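3.2 Survey of overhead glazing

The second part of the survey dealt with daylight from above. Of the 369 households that returned the first questionnaire, 26 reported a skylight or glazed ceiling panel in a room used every day. Eighteen of these agreed to keep a light diary through December, when the days in Villanueva are shortest and the sun stays low behind the ridge to the south.

Each household was given a hand-held meter and a printed sheet. Readings were taken at 9:00, 12:00 and 15:00, at table height, with the lamps off and again with the lamps on. Residents also wrote down when they first switched on a lamp and what they were doing at that time. Sheets with more than four missing entries were left out of the analysis. Two households fell below this limit, both because of travel.

We grouped the panels by how the glass was divided. Single-pane units were the most common in houses built after the road was widened. Older houses tended to have a grid of bars (Figure 4), and in these the share of the opening taken up by wood varied a great deal. Rivas (unpublished notes) treats bar width as a minor factor in rooms of this size. Our readings agree with her for clear glass but are less certain for gray or tinted glass, where the light level is already low and a small loss is easier to notice.
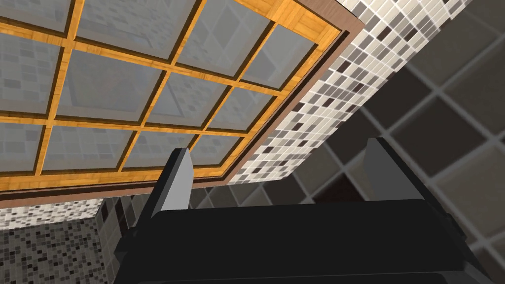
Figure 4. Ceiling panel with wood-grained bars and gray panes, seen from below. Rendered view.

3.3 Lamp use and room activity

Residents under divided panels switched on their first lamp earlier in the afternoon than residents under single panes. The difference was largest in kitchens and nearly absent in hallways. Reading and sewing were the activities most often listed next to the first lamp entry, followed by homework at the kitchen table.

Floor color had a stronger effect than we had planned for. Rooms with pale floors gave higher table readings at noon even when the panel above was small. Since floor color was recorded only as light, medium or dark, we did not try to fit a model to it. Vestergaard suggested repeating the readings with a plain white cloth laid on the floor, and this was done in three of the darkest rooms. The noon values rose in all three.

Cleaning was also uneven. Five households had washed the outer glass during the autumn, and the rest could not give a date.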